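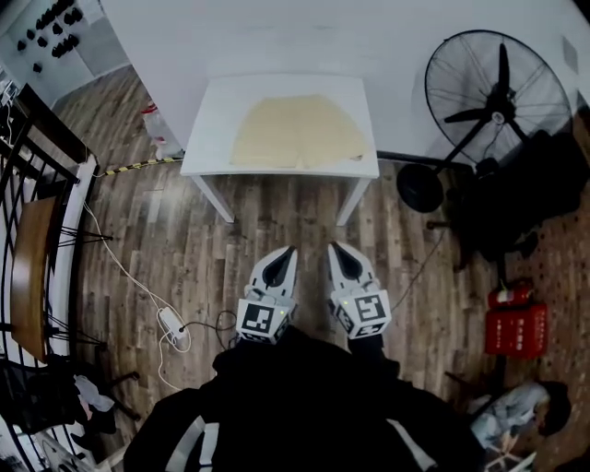 Turnis gripper comparison, progress to September 2026
Prepared for Wysocka by Ratih Simanjuntak

Recording with the hand-held gripper is on schedule. We have 1251 usable cloth demonstrations out of the 2000 planned. Another 421 were rejected, mostly for lost marker tracking when the fingers turned away from the camera.

Two finger shapes are being compared. The version with the triangular cutout bends more at the tip and picks up a flat cloth edge with less pressing. The solid version holds better on thick folds but drags the cloth on first contact. Emil Kofler will repeat the drag test with softer pads.

The second set of solid fingers from Biltness is late. Yeshi Worku has moved those sessions to November. No change to the budget is requested.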